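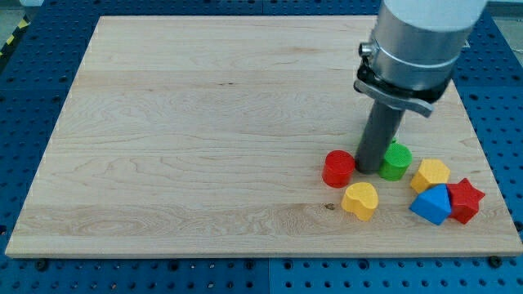
Can a machine be left to tidy a bench or clear a kitchen counter on its own yet?

Only where the objects are known ahead of time, the surface is fixed and a trained person stays within reach of the stop button. Outside those limits, a person should do the work.

# Inspection Checklist: Robot Arm Cell for Sorting and Tidying Chores

**Site:** Flitton workshop, Birnside building
**Operator of the cell:** Callach
**Inspected by:** Remo Wyss
**Reviewed by:** Aiguo Peng
**Period:** June 2020
**Form:** 2048, revision 2

## Scope

This checklist covers the bench-mounted cell used to judge whether an arm can take over simple chores from shop and household staff. The chores under review are pushing small loose items into groups, clearing a work surface, and returning items to a tray. Toy blocks stand in for hardware, kitchen items and similar goods. Lifting, cutting, heating and any work with liquids are outside the scope and are not approved by this form.

Each item is marked **Pass**, **Pass with comment**, **Action** or **Not reviewed**. An item marked Action must be closed before the cell runs without an operator at the bench. It doesn't prevent supervised use unless the comment says so.

## Section A. Bench and work surface

**A1. Work surface is fastened and does not shift under a sideways push.** – Pass with comment

The wooden board was pushed by hand from each side and did not move. The bolt heads along the near edge stand proud of the blue table. They are clear of the sorting area, but a sleeve can catch on them when a person leans in to reset the blocks. Low-profile heads are recommended at the next change of board.

**A2. Surface is smooth enough for the task.** – Pass

The inspector ran a cloth across the board and found no splinters. The small dark knot near the blocks was checked with a fingertip and is level with the wood around it. Operators had asked whether a block could catch there.

**A3. Small items cannot drop into the table.** – Action

The table is perforated, and the board does not cover all of it. The blocks now in use are too large to enter the holes. Screws, washers and coins would not be. If the shop-floor trial with loose hardware goes ahead, the open area around the board must be covered first. A lost washer is a minor matter on this table and a serious one on a machine bed.

**A4. Edges of the board are guarded.** – Action

The board has no raised edge. An arm that pushes items has no means of holding them back, and a block moved too far will leave the board. Fit a low lip on all sides, or set a software limit well inside the edge and record the setting on this form. The red star is the block closest to the right-hand edge, and that side should be dealt with first.

**A5. Lighting is even over the work area.** – Pass

Shadows on the board are soft. Repeat this check in August, when the window blinds will have been replaced.

## Section B. Arm and tool

**B1. Tool is suited to the chore.** – Pass with comment

The tool is a plain rod with a rounded end. It can push and nudge. It cannot pick anything up, and the claims made for the cell should say so plainly. A household user who hears that a machine "tidies" will expect it to lift a cup. This one can slide a cup, which is a different service and carries its own risks near a counter edge.

**B2. Tool is held securely.** – Pass

Clamp and bracket were checked by hand with power off. No play was felt. The clamp screws are to be marked with paint so that movement can be seen at a glance.

**B3. Clearance between tool tip and surface is set and recorded.** – Action

The rod works very close to the board. The clearance was set by eye and no value was written down. The operator must set it with a gauge, write it on the cell card and check it after every change of board or tool. A tool that touches the wood will scratch it. Over a finished tabletop in a home, the same fault would be a damage claim.

**B4. Force limit is set to the lowest value that does the job.** – Pass

Force is limited to 50 newtons in the controller. The limit was tested against a spring scale and the arm stopped as intended. Callach should find out whether a lower value will do for light items.

**B5. Pinch points are identified.** – Pass with comment

The clamp and its bracket flare out wider than the rod. People watch the tip, and the wider part above it is easily overlooked. Add this to the operator briefing. The present text mentions only the tip.

## Section C. People and access

**C1. Floor marking is present and in good condition.** – Pass

Yellow-and-black tape is laid on the floor beyond the table. It was firmly stuck wherever it was checked.

**C2. Emergency stop is within reach from every normal standing position.** – Pass with comment

The stop button was tested from the operator's position and worked. From the far side of the bench a short person must step around the corner to reach it. A second button is on order.

**C3. No one reaches onto the board while the arm is powered.** – Action

Staff reset the blocks by hand between trials. During the inspection, this was done once with the arm paused and still under power. Pause is not a safe state. The reset procedure must call for the stop button, and the operator must confirm it aloud before anyone reaches in.

**C4. Visitors are briefed.** – Pass

The briefing sheet is short and clear. It should be offered in the other languages spoken on the shop floor.

## Section D. Fitness for the chore

These items do not concern injury. They were added at the request of Aiguo Peng, on the grounds that a machine that does a chore badly will be corrected by hand, and the correcting is when people get hurt.

**D1. The arm moves one item without disturbing its neighbors.** – Action

This is the weakest point. When blocks stand close together, as the red and green cylinders and the yellow heart do, the rod has little room to enter between them. In the trial log kept under the name Lý, most of the faults written up by operators are of this type: the intended block moved, and so did the one beside it. A person would simply lift the block out.

**D2. The arm copes with different shapes.** – Pass with comment

Upright cylinders can topple if pushed high. Flat shapes slide well but turn as they go. The star is the hardest to steer, as the push lands on a different face each time. Operators should not report a single success figure for all shapes together. Report each shape by itself.

**D3. Instructions given in ordinary words are followed correctly.** – Not reviewed

The log holds 166 trials with spoken or typed instructions. The wording was not kept in a consistent form, and the inspector could not tell a misunderstood instruction from a poor push. Callach has been asked to store the exact words with each trial.

**D4. The arm stops and asks when it cannot finish.** – Action

At present the arm repeats the same push until the time limit ends the trial. On a bench this wastes a few minutes. In a kitchen it could walk a glass to the edge of the counter. A limit on repeated attempts must be added.

**D5. The chore takes less staff time with the machine than without it.** – Not reviewed

No fair comparison has been made. Time spent on setup, resetting and watching must be included. The inspector's view, offered as opinion only, is that a person clears this board faster in every case, and that any benefit will come from long, dull runs of the same task.

## Comments from the operator

Callach accepts A3, A4, B3 and C3 without objection. On D1, the operator notes that tight groups are set out on purpose, as they are the difficult case, and asks that the finding be read with that in mind.

**Reply by Remo Wyss:** Noted. The marking stands. Household items are seldom set out with room between them, and a dish rack or a drawer is tighter than this board.

## Decision

The cell may be used for supervised trials with the present blocks and the present tool. Unattended use is not approved. Trials with loose hardware are not approved until A3 and A4 are closed. Trials in a home or a staff kitchen require a new form.

Closed actions are to be sent to Aiguo Peng with the gauge reading for B3 and the revised reset procedure attached. The next inspection is set for August – or sooner, if the tool, the board or the force limit is changed.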